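Moving a one-man repair shop across town

8/11/26

I said in May that I would write up the move once it was done. It is mostly done, so this is the write-up. 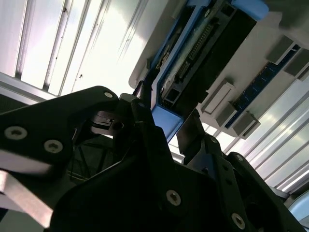 Why I left the old place

The lease on the Farquharson building was up and the new rent was going to be 2175 a month. I had been paying 1727. The roof over the back corner still leaked and the landlord was clear that fixing it was not part of the deal. I asked twice. After the second time I started looking.

I looked at a storefront on the main road first and didn't like it. There was nowhere to unload, and most of what I fix comes in the back of a pickup. Then Valdis Dzene told me the unit next to his was coming open. He does upholstery, mainly boat cushions and restaurant booths, and he has been in that row for years. The unit is smaller than what I had. It has a roll-up door, a real bathroom, and a floor that drains. I signed for two years.

Sorting

The old shop had never been cleaned out properly. I gave myself a month of evenings for it and that was not enough.

My rule was that anything without a tag and a phone number went. I called every number on every tag. Most people came for their things. A few had moved and told me to keep them. One woman had forgotten she owned the mixer at all, paid for the repair from four years back, and drove off with it.

Parts were harder. I had motors pulled out of machines that I will never see again, and I know I kept some that I shouldn't have. The paper manuals all came with me. I have scanned a few but I don't like reading a wiring diagram on a phone.

I ended up with 61 boxes, numbered on the top and on one end. Write the number on two sides at least. The ones I did first only had it on the top, and of course those got stacked at the bottom.

The move itself

I got quotes from two movers and went with Trameck. They sent two men and a truck with a lift gate. The drill press and the big bench went first, then the shelving, then the boxes. They were careful with the press. They were less careful with the shelving and one upright is bent, but it was bent a little before, so I didn't make a fuss.

Finlay Buchanan came over with his trailer and took the loads I didn't want on the truck, meaning the test gear and the glass cabinet. He wouldn't take money. I fixed his compressor the week after.

It took one long day and part of the next morning. I had planned to be open again by the end of that week. It was closer to three.

Power and light

Most of the delay was electrical. The new unit had outlets on one wall only, and the panel was full. The electrician put in a subpanel and ran conduit along the back wall to where the bench is now. I would get this done before moving in if I did it again. He had to work around everything I had just stacked there, and I had to move boxes for him more than once.

The lights that came with the unit hummed. I replaced them with Dukex strips, which are plain and bright and don't hum. I put one directly over the bench and one behind it, so I don't stand in my own shadow. That was the best money I spent on the whole thing.

What's still wrong

The phone took eleven days to transfer. If you called during that stretch and got nothing, please call again.

The heater is loud. Valdis says his is the same and you stop hearing it.

I haven't found the box with the small bearing pullers. It has a number on it and I know what the number is, and it isn't in the stack with the others.

The sign still says Karkadon Tile, which was the tenant before me. The new one has been ordered. Until it comes, look for the green door to the left of the upholstery shop, and pull around back if you have something heavy to unload. Hours are the same as they were at the old place, and so are the prices for now.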